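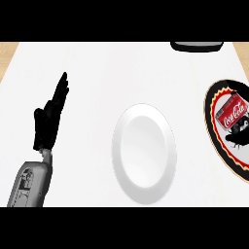

How to Check a Simulated Robot Hand Package Before You Pay for It

4 min read

Sketora sells Semow as a ready-made tabletop practice space for robot arms with fingered hands. You get a rendered table, some dishes and trays, and a set of scripted tasks. The sales page promises skills that "move straight to your real bench." I'd hold off on believing that until you've run the trial through the steps below.

We use this method at Rao, where Prakash Unnithan and I test software for small workshops. It takes an afternoon.

1. Load the plate task and leave the arm alone. Watch the objects for a full minute. A plate that creeps or trembles with nothing touching it means the contact settings are poor, and every grasp you train on top of them is suspect.

2. Look hard at the contrast. The sample layout puts a white plate on a white surface, with only soft gray shading to pick out the rim. That's a fair test for a vision system, but check whether you can change the table color. The Coca-Cola tray at the right is far easier to find, and a success rate averaged over both will hide the trouble.

3. Try the grasp with the fingers pressed together, then spread. A flat plate is a nasty thing to lift. If the black hand picks it up first time from any angle, be suspicious. Ask support what friction value they use. Gwenllian Wynne had to ask 2 times before she got a number.

4. Move the plate and repeat. Do 20 runs, each from a new starting spot, and write down every failure yourself. The built-in report counted a plate nudged sideways as "handled" in our trial.

5. Export the log. Ours came to 663 lines and left out finger forces, which I'd call the one thing worth having.

6. Read the license. The trial ends after 31 days and renews unless you cancel from the account page.

If steps 1 and 3 go badly, stop there and keep your money. If they go well, you still know nothing about your own bench, so borrow a real plate and a real arm before signing for a year.

This site uses cookies to remember your settings. Accept | Manage choices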